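Home | Forum | Machines | Build logs | Search | Log in

Folding cell drops the left side after 40 shirts - calibration or wiring?

Print this thread | E-mail this thread

skettani
We run a two-arm folding cell at Turidley, small servo grippers on both sides of a white table. Fresh calibration in the morning, everything fine. After 40 shirts the left finger starts closing short and the fold comes out crooked. I recalibrate, it's good again for a while, then the same thing. The supplier (Cirkley) says to recalibrate every 40 cycles and log it. I am not convinced that is a fix. Has anyone had this?

porina_bench
Recalibrating every 40 cycles is what you tell a customer when you don't know. If the zero moved by itself, you'd see it move the same way every time. Do you?

skettani
No. Sometimes short, sometimes it comes down too far and rubs on the table.

C. Aguirre
Then I'd look at the horn screw on that servo before anything else. Mark the horn and the shaft with a paint pen, run 130 cycles, look at the mark. Costs you nothing. We lost a week at Vaněk blaming software for a screw.

bouzid_s
Disagree. A loose horn slips one way under load and stays there. Random in both directions sounds to me like supply voltage. Put a meter on the servo power while both arms are closing. I bet it sags.

C. Aguirre
A worn spline goes both ways, I've had it in my hand. But sure, measure it.

porina_bench
Can we see the table before everyone orders parts?

skettani
Left arm is the one that acts up.
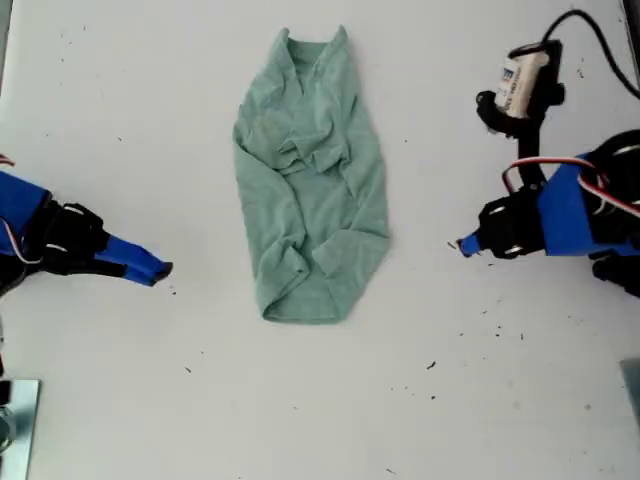 Garment Handling Group, Turidley

skettani
T-shirt is one of our test shirts, the soft heathered kind. Calibration was done that morning.

C. Aguirre
When did somebody last wipe that table? There are dark specks all over the lower right and down the left side. I'd want to know what they are. If it's rubber off the fingertips, your fingers are getting shorter and no calibration will hold.

skettani
We wipe it once per shift. I assumed lint.

bouzid_s
Could be lint, could be anything, you can't tell from there. What I'd look at is the red and white wires on both grippers. On the right one they're wrapped over the blue housing. If the left is routed the same way, every wrist turn pulls on them, and a tired crimp gives you the kind of random I was talking about.

porina_bench
Now that I can believe more than the voltage story. But his right arm works, so by your logic the wrong one is failing.

bouzid_s
Has the left one done the same number of cycles?

skettani
No. The left housing is from October, the right was swapped later. The left has done over 800 shirts more.

porina_bench
OK, that's a fair point then.

constanza_h
Reading along. Before you pull anything, unplug the left gripper, hold the plug and wiggle the wires at the housing with a meter on continuity. Two minutes. Then do Carmela's paint mark. Don't change both at once or you'll never know which it was.

skettani
Update, 4th March. Paint mark did not move after 130 cycles, so not the horn. Wiggle test on the left: the red wire drops out when I bend it toward the wrist. I've made up a new lead with some slack and a tie on the bracket. Cirkley still says recalibrate.

C. Aguirre
Fine, I was wrong about the screw. I'd still collect those specks on white tape and look at them under a loupe.

porina_bench
One bad wire doesn't prove it was the cause. Come back when it has done 1030 shirts with no recalibration and I'll believe it.

skettani
Running now. I'll post the log, good or bad.

Contact the moderators | Copyright Porina Forum | Back to top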